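Descaling a kettle in a hard water area

14 October 2026

The tap water in Bredoleck is hard. The supplier lists it as very hard on the annual sheet and leaves it there. I have been keeping notes on the kettle, a Pruletti with an exposed steel floor, and have now run the same descaling routine long enough to write it down.

Scale in a kettle is mostly calcium carbonate. It comes out of solution when the water is heated and sticks to the hottest surface first, so the floor goes white well before the walls do. A thin layer does little harm. A thick one slows the boil, flakes into the tea and makes the cutoff behave oddly. Mine was switching off early by February, which is when I started the notes.

I tried white vinegar first. It works slowly and the smell stays in the lid for days. Citric acid powder is better in every respect I care about. The Dedau tub costs less per use than the branded sachets and keeps well if the lid is shut properly.

The routine: fill with 700 ml of water, bring to a boil, switch off, wait a few minutes, then add 2 level tablespoons of powder. Add it slowly, as it fizzes. Leave it for half an hour, pour out, rinse, boil a full kettle of plain water and discard that too. Heavy scale needs a second pass.

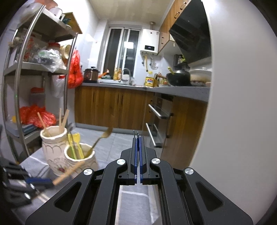
Utensil holders on the striped cloth, chopsticks in the back one.

Do not scrape the floor with anything metal. Scratches give the next layer something to hold on to. If a patch will not shift, a longer soak does more than a tool. I also stopped using the wire ball that is sold to collect scale. It collected some, and the floor furred up at the same rate as before.

A filter jug is the other option. I ran a Clegg cartridge through one full life and logged 188 liters before the test strips showed hardness back at the tap value. The kettle stayed clean for most of that time. The cost worked out far higher than powder, and the jug took up a shelf in the refrigerator, so I did not buy another.

The log stands at 2,495 boils. I descale when the floor has lost its shine all the way across - the interval varies with how often the kettle gets topped up instead of emptied. Emptying it at night helps a little. The spout mesh needs its own soak in a cup of the same solution, and I still forget it about every other time.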